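How to prepare your packing team for a station that learns from hand-held grippers

This guide is for shift leads and for the people who do the packing. It comes from our work at Grotside, where we took one manual packing job and began to teach it to a machine. I wrote it after the first nine weeks. The engineers at Vanden have their own manual for the equipment, so I will not repeat it. My subject is the people who must hold the grippers, and what happens to their day.

Before you start

Choose one job that is small and a little boring. We chose putting single blocks into a plastic bin and taking them out again. Everyone on the shift had done it by hand for years, and this was a good thing, because no one had to learn the job and the tool on the same day.

You also need:
- a table with an even, pale top
- one pair of grippers for each table
- a bin and a supply of blocks
- a paper log with a pencil on a string
- a second person who is free to stop the work

Tell people what the recordings are for before the first one is made. We did this in a short talk on Friday at the end of the shift, and it was a mistake. People were tired and went home with half of the information. Do it in the morning, and leave time for questions. Someone will ask if they are teaching the machine to take their job. Answer this question with what you know. In our case the night packing will be done by the machine if the tests go well, and the two people on nights will move to days. I said this aloud on the first morning and wrote it on the board next to the break room.

Step 1. Set the table together

Let the person who will work there decide the height of the table and the side where the bin stands. It is tempting to fix everything in the office. Our first layout came from a drawing, and the bin was too far for Anikó Mészáros, who has shorter arms than the man who made the drawing. She moved it closer in one minute, and we changed the drawing.

Step 2. Learn to approach slowly

Start with the bin alone on the table. Open the fingers, move toward the bin, stop before you touch it, and go back. Do this until the movement feels dull. New people look at their hands. After some practice they look at the bin, and then the hands become calm.

Watch the gap between the fingers. The bin has pale, soft-looking walls and it stands on a pale table, so the eye can judge the distance wrongly. Aim the gap at a corner and stop well before it.
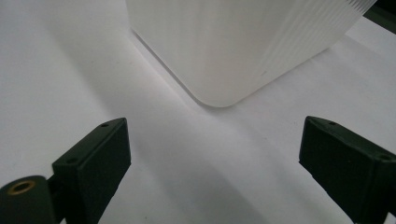 Nga Khổng read this step in the draft and wrote beside it: I would add that the slow practice should be paid and counted like any other work. On my first days I felt I was producing nothing, and I hurried because of it. When Győző put the practice hours into the shift plan as a normal line, I stopped hurrying.

She is right, and we have kept that line in the plan. If your daily target does not change in the learning weeks, people will take the time from somewhere, usually from their breaks. Our target was 267 bins per shift. For the first two weeks we lowered it to 122 for anyone on the gripper table.

Step 3. Add the block

Now one hand does the moving and the other waits. Take the block near its upper end, close the fingers, and hold for a moment before you go on. Keep the waiting gripper open and low, away from the bin. If the block leans on the wall of the bin, do not push it straight by force. Let it lean, change your grip, and try again.

Do not throw away the clumsy attempts. Mark them in the log with a small cross and continue. In the beginning our people were ashamed of them and wanted to repeat everything until it looked nice. Radosław Laskowska explained to the team that the engineers need to see a correction too, and the number of crosses in the log went up at once. I think they had been there before, only without a cross.

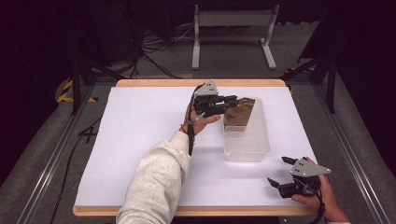 Left gripper closed on the block in the bin, right gripper open at the corner of the table.

Step 4. Change places often

Fix the turns before the shift begins. We use 40 minutes on the gripper table and then a different job. The weight is not big, but the wrist stays in one position and the attention gets tired earlier than the arm. Do not let the best person stay longer because the numbers are good. Two of our people had sore thumbs by July, and both of them had skipped their changes.

When you change places, do these things in the same order:
1. Put both grippers down on the table with the fingers open.
2. Release the hand strap.
3. Move the cables away from where the next person will stand.
4. Write your time and your crosses in the log.
5. Tell the next person one thing that was difficult.

The last point looks like a small talk between colleagues, and it is. It also gave us most of our improvements. The log tells you how many attempts were bad, but a person tells you that the sleeve catches on the strap.

Step 5. Decide who may stop the work

Anyone at the table may stop, and so may the second person. They do not need to explain before stopping. We wrote this on the same board. In the first weeks it happened eight times, mostly for a cable under somebody's foot. Zsolt Bognár asked me if it was too many, and I told him I would worry more about zero.

What changed for us

The packing itself is the same work. Around it there are new tasks: somebody checks the log, somebody shows the movement to new people, somebody talks with Vanden when a strap breaks. At first these tasks went to whoever was near, without a name and without extra pay. At the Barta site they gave them a job title from the start, and I advise you to do the same. We corrected ours in the second month, after a complaint that was fully deserved.

Some people do not like the gripper table and they may say no. Three of our packers stayed with the hand line, which still runs next to it. Please keep this possibility as long as you can, and ask them again later, because one of the three has now changed her mind.

If you need our log sheet, ask for the Jindilska version. It has a wider column for remarks, and you will need the space.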